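Kinley Building, Ground Floor and Mezzanine
Workplace Inspection Checklist with Comments
Inspector: Edvin Fagerlund
Date of walk-through: 7th March
Ratings: S = satisfactory, A = action needed, N = not inspected

Scope. The inspection covers exits, electrical supply, floors, storage, first aid and general housekeeping. The roof plant and the Paucar loading dock are inspected under a separate schedule and are not rated here. Items carried over from the July inspection are marked (carried).

1. EXITS AND ESCAPE ROUTES

1.1 Exit doors open fully from inside without a key. S
1.2 Exit signs lit and visible from the corridor. A
The sign over the north stair door is lit on one face only. Replace the lamp module. Do not fit a photoluminescent sticker as a substitute.
1.3 Routes clear to full width. A
Flattened cartons were stacked against the wall between the print room and the north stair. Cartons go to the dock cage at the end of each shift. (carried)
1.4 Fire doors close onto the latch unaided. S
The closer on the mezzanine door has been adjusted since July and now latches from any angle.
1.5 Assembly point sign legible. S

2. FIRE EQUIPMENT

2.1 Extinguishers on brackets, pins and seals intact. A
Unit 913 was standing on the floor beside its bracket. The bracket screws have pulled out of the drywall. Refix into a stud or use a rated anchor.
2.2 Inspection tags current. S
2.3 Call points unobstructed. S
2.4 Sprinkler heads free of paint and hanging items. A
A length of string was tied to the pipe near the mezzanine rail. Remove it. Nothing is to be hung from sprinkler pipe, including seasonal decorations.

3. WORK SURFACES

3.1 Tops stable, no rocking under hand pressure. S
3.2 Edges free of splinters, lifted trim and exposed fasteners. S
3.3 Surface finish suitable for the task. S, with comment
Glossy tops clean easily but reflect overhead light into the eyes of anyone seated at them. Where glare is reported, move the seat or the lamp before replacing the top. Matte film from Skinwood is approved for this building – apply it only to a degreased surface.

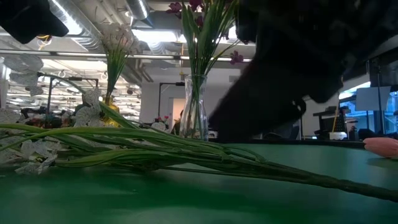 Item 3.3. Glossy green top, with reflections on the surface.

3.4 Decorative items kept off walkways and away from heat. S
Artificial plants are treated as combustible material unless a flame rating is on file. Keep the supplier's rating sheet in the building folder. For older stock with no sheet, the default is to keep it clear of heaters and lamps.
3.5 Containers stable and not placed at the edge. S

4. ELECTRICAL

4.1 Panels accessible, covers closed, circuits labeled. A
Panel B directory is handwritten and three entries have been crossed out without replacement. Trace the circuits and issue a typed directory.
4.2 No power strips connected to other power strips. A
One instance under the reception counter. Corrected during the inspection, but rated A so that it is checked again. (carried)
4.3 Cords free of cuts, tape repairs and crushed sections. S
4.4 Ground fault outlets trip and reset on test. S
All outlets in the kitchen and both restrooms were tested. The janitor closet outlet is stiff to reset and should be replaced at the next electrical visit.
4.5 Cables kept off the floor in walking areas. S
Slack should be gathered at the equipment and not allowed to drop into the aisle. Cord covers are acceptable for temporary use, up to 5 days.

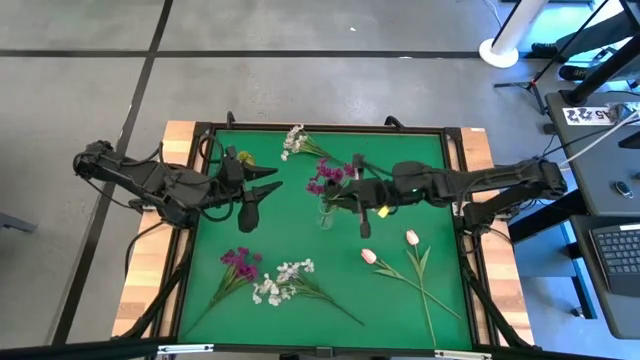 Hook-and-loop ties are preferred to plastic zip ties for gathered cable. A zip tie pulled tight can deform the jacket, and the cut end is sharp enough to break skin. Flush cutters are available from the Citley supply cabinet for removing old ties.

5. FLOORS

5.1 Free of trip hazards. A
The carpet tile at the copier is lifting at one corner. Glue it down, or replace it if the backing has separated.
5.2 Wet floor signs available. S
5.3 Entrance mats lie flat. S
5.4 Stair nosings secure. A
Third tread from the top, north stair. One screw missing, one loose. Close off the stair while the repair is made.

6. FIRST AID AND CLEANING SUPPLIES

6.1 Kit complete against the list inside the lid. A
Burn dressings expired. Eye wash in date.
6.2 Chemicals in original or labeled containers. A
One unlabeled spray bottle in the janitor closet. Contents not known; bottle removed for disposal.
6.3 Safety data sheets available. S

7. LIGHTING

7.1 Corridor and stair lighting working. S
7.2 Emergency lights hold on battery test. N
The test key was not on site. Reschedule – this item can't stay at N for two inspections in a row.

FOLLOW-UP

Items 1.2, 2.1 and 5.4 come first and are to be closed before any other work is scheduled. Enter the completion date and initials beside each item on the wall copy. Carried items still open at the July inspection will be reported to the Kinley office.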